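Forum home > Clubs, events and outings > Robots and automation

Is the open day at the Catden workshop worth it, and can you get close to the arm?

posted by solderdrip

Bit rushed, on my phone, sorry. There's an open day at the Catden place in August, the unit where Bavico do their repair and strip-down work, and I'm supposed to be taking a group from our after-school electronics club. Six kids, ages 11 to 14, plus me and one other adult. The main thing on the programme is a robot arm working inside ordinary desktop PCs. I rang up and got a recorded message, emailed and got a map. So asking here.

What I want to know really:

Can you see anything? Last demo I took them to (different firm, car parts) we stood behind a rope miles back and watched a cage. Two of them sat on the floor and played cards.

Is it a real job being done or one of those waving-at-the-crowd things. Mine will spot it in ten seconds, they've all had PCs in bits.

How long does it take, start to finish? The minibus has to be back by half four.

Is there any explaining, or do you need to know your stuff already. I know PCs well enough but next to nothing about arms and grippers.

Also food. Always food.

I did find one picture on the Catden events page, from a previous one, and it's what got the kids interested, so putting it in here in case anyone can tell me if this is the same bench they'll be showing.

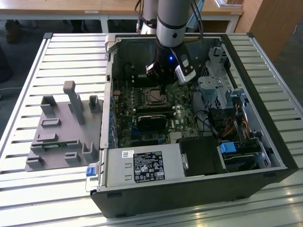
Arm over the open PC, Catden events page

If it's that close up I'm sold. One of mine wants to know what the grey plate on the left is for, the one with the blocks and slots. She thinks it's a parts holder, as there's a little green board sat in it. I said I'd ask.

Thanks in advance, need to give numbers in soon.

Edit: we're coming by minibus not car so parking info useful too. The map shows a gate and that's all it shows.

flatpackfred

Went to the last one. Yes that's the bench, or one the same. Slatted metal top, PC on its side with the panel off. You stand at a low barrier, maybe arms length and a half from the edge of the table. Small kids fine at the front, tall adults please go to the back, there was a man in a hat the whole time I was there and I missed most of the first run because of him.

Real job, yes. The slot I saw was memory sticks, out of the board, across to the plate, then back in. Not fast. People expect fast. It goes down, waits, looks (there's a camera on the gripper), shifts over a hair, goes down again. My lad loved it, my wife went for a coffee and came back and it was on the second stick.

It got it wrong once while we were stood there. Didn't seat the stick properly, and the fella running it stopped it, pushed the stick home by hand and started over. Didn't hide it or anything. I thought that was the best bit, he then spent a good while on why it's hard to press something in with the right amount of force when you can't feel much through the fingers. Well, he can, it can't, was how he put it.

Each run with the talk was 40 mins ish. Then there's other stuff, screen sorting and a table where you can have a go at taking a dead PC apart yourself with a screwdriver. Allow a good two hours for the lot with kids. You'll make half four if you go to the first slot, I wouldnt chance the last one.

Your girl is right as far as I could follow. Parts holder. They put things in known places so the arm doesnt have to hunt for them. Ours had the sticks in it.

Food: a van. Chips and a veggie thing. Cash only when I went.

user_tinsnips

never been but robots like that are all pre programmed anyway so its not really doing anything, same moves every time. you could watch a video. also check the traffic its bad round there in summer

ohmsweetohm

Ignore the one above, or at least take it with salt. I help with a college group and we've been to Catden on three of these days now, so a longer answer, typed between lessons.

On pre-programmed: some of it is. The big moves, over to the PC, over to the plate and back, those are set. The last little bit isn't, which is where the camera comes in. At our second visit they nudged the PC along the table on purpose, a couple of fingers' width, and ran it again. It found the slot. Then they nudged it further and it gave up and stopped with a message on the screen, which got a cheer. Ask them to do the nudge, they don't always do it unless somebody asks.

Now your actual questions.

Seeing. Agree with flatpackfred, it's close. There's also a screen on the wall showing what the gripper camera sees, and for the fiddly part that's better than looking at the arm itself. Get half your group on the screen side and half at the barrier, then swap at the pause. Inside of the case is deepish and from the barrier a shorter child can see the arm going down but not always what it's going down to. There is a step. One step. Bagsy it early.

What job you'll get. Varies by visit. Memory one time, a fan cable another (slow, it failed more than it worked, still good), and once the whole thing was about lining up over the processor socket without touching anything. In your picture the fingers are right over the socket, so could be that one, but I wouldn't promise the kids anything from one photo. Email and ask which job is on. Use the bookings address, not the general one, general one just sends the map as you found.

Explaining. Good, mostly. The Bavico staff are used to all sorts. There's a handout by Antal, who supply the training side I think, and it's pitched too old for 11s. Words like "compliance" with nothing to say what it means. I'd read it yourself on the bus and translate. For yours the short version is: compliance = how much the arm gives when it bumps into something. Stiff arm snaps things, soft arm misses them. That's most of the morning covered tbh.

Things to get them to look for, as they know PCs already:

Which parts the arm has to get past before it reaches the board. Mine started a list of everything a human hand moves out of the way without thinking, and it's nearly all cables. Loops of fan and drive cable are a nightmare for it. A person just shoves them over.

The blue light on the gripper. Mine all wanted to know. Ask the operator when you're there, I was told but I've forgotten and don't want to give you the wrong thing.

The drive cage and the power supply. Why don't they take those out first? Ask them that one, we got quite a long answer.

Noise. It's quieter than you'd think, but the screen sorting line next door is not. If any of yours don't like loud noise bring ear defenders. They had 2 pairs to lend and both were taken by the time we arrived.

Shoes. Closed shoes for everyone, they do check, and they turned away one of ours in sandals from the screwdriver table (he was allowed to watch the arm). Long hair tied back for the screwdriver table as well.

Minibus. The gate on the map is the back gate and it's locked on open days. Go past it, second left, sign says Lerura not Catden, that's the landlord's sign or the old name or something. Drive in there. Minibuses go on the gravel on the right. Don't reverse in, there's a kerb and we found it.

Booking. They cap the day, it was 413 places last time and the arm slots went well before the rest. Groups have to book the arm slot seperately from the entry. We didn't know that the first year and got in the building but not in the room, with eleven teenagers, in the rain for part of it. So two forms. One for the gate, one for the slot. If the second form says full, ring at 9 in the morning on the day, they do get drop outs.

Food. Van's fine, takes cards now. Queue is horrible at half twelve. Packed lunches are allowed on the grass but not indoors.

Have to go, bell. Will look back in later if you've got more.

solderdrip

Brilliant, thank you both. Two forms, had no idea, have only done the one. Doing the slot one now. Going for the first slot.

She's very pleased about being right about the plate. Will ask for the nudge and about the blue light and report back.

ohmsweetohm, do the adults need booking on the slot form as well or just the kids?

ohmsweetohm

Everyone who's going in the room. So 8 for you. Put the ages in the notes box and ask for the step.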